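Vosico Grip Capture Kit: eight weeks of teaching an arm to take PCs apart

Posted 12 Jan 2024 by Montserrat Barrera
Filed under: Hardware, Data collection

OK so I promised a few of you a proper write-up of the Vosico kit once I'd used it for longer than a weekend, and I've now put 800 demonstrations through it, so I think I've earned an opinion.

Quick background for anyone who landed here from search. At Gillcombe we strip old office desktops for parts, and for the past while my job has been collecting examples of that work so a policy can be trained on it. Somebody drives the arm by hand, the kit records the wrist camera, the joint positions and the gripper opening, and at the end you get an episode you can keep or throw out. The training happens down the hall and is not my department. I make the data, they complain about the data!

What you get is the wrist camera with its bracket, a leader handle, a two-pedal foot switch and the recording software. We bought ours to replace a setup I'd put together myself out of a webcam and a lot of hope. The arm and gripper are your own problem, and ours were already here.

Setting up

The bracket went on in 15 minutes, and I'm slow with hex keys. The software took the rest of the day. The installer wants one particular version of one particular driver and doesn't mention it until the third screen, and then you start again from the top. Once it was in, though, it stayed in. I haven't reinstalled it since, which is more than I can say for the Tullar recorder we had on loan last May (lovely screen, forgot its calibration every time somebody bumped the table).

Recording

The foot switch is the best thing in the box. Left pedal starts and stops, right pedal marks the episode as bad, and your hands never leave the handle. I didn't think I'd care about this and now I would fight somebody for it. With the old setup I had to reach for a keyboard at the end of every take, so every single episode finished with the arm drifting off somewhere while I hunted for the space bar. The policy learned to drift too. It was very faithful about it!

The leader handle is fine for big motions and a bit mushy for small ones. Pulling a drive out of its cage is a breeze. Getting a fingertip in next to a CPU socket without leaning on anything expensive takes practice, and my first 200 episodes around the socket were mostly me learning to breathe out before I moved. There's a scaling dial on the side of the handle, so you can turn your hand motion down for the close work. Use it. I left it at the factory setting for far too long because the manual puts it in an appendix.

One complaint: the handle gives you nothing back. You're judging contact entirely by eye, so you want your light sorted out before you blame your hands. We moved our lamp three times.

The wrist view

I had my doubts about the camera angle, which is fixed. You can't tilt it at all on this bracket. For our kind of work it's been good, because both finger links stay in view while you're still seeing plenty of the board, and a learner that can't see its own fingers is going to have a bad time. The price is that the gripper takes up a lot of the picture. Down at the socket it's the whole lower half.

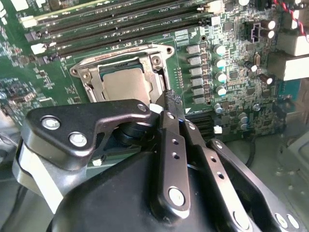 Riet Desmet wrote in after I posted my first impressions to say that she'd had the same kit on an Oravec arm, and that her advice would be to stop recording perfect takes. Her people had a beautifully clean set and a policy that fell to pieces the first time it came in a little off. She went back and recorded a batch where the operator starts in the wrong spot on purpose and corrects, and she'd put that ahead of any change of camera.

I've come around to this completely. We now do 11 starts from awkward places for each new machine before anyone's allowed to do a nice one, and the software does help here: you can tag an episode from a drop-down as soon as it ends, and "recovery" is one of the tags. You can also add your own. (Ours include "cable in the way" and "sneezed.")

Things that bug me

The playback window won't scrub backward. You can go forward at any speed you like, but if you miss the moment of contact you reload the episode and wait for it again – maddening when you're reviewing a whole afternoon.

Export is slow, too, and there's no queue, so I start it before lunch.

The pedal cable is too short for a standing bench. We bought an extension, and that's worked without any trouble.

Would I buy it again?

Yes, for close tabletop work with one arm. If you need two arms, look elsewhere for now, as the software will pair them but the recordings come out as separate episodes and you have to line them up yourself. I tried it for one morning and went back to one arm.

Four stars. The fifth is waiting for them at the end of a playback bar that goes both ways.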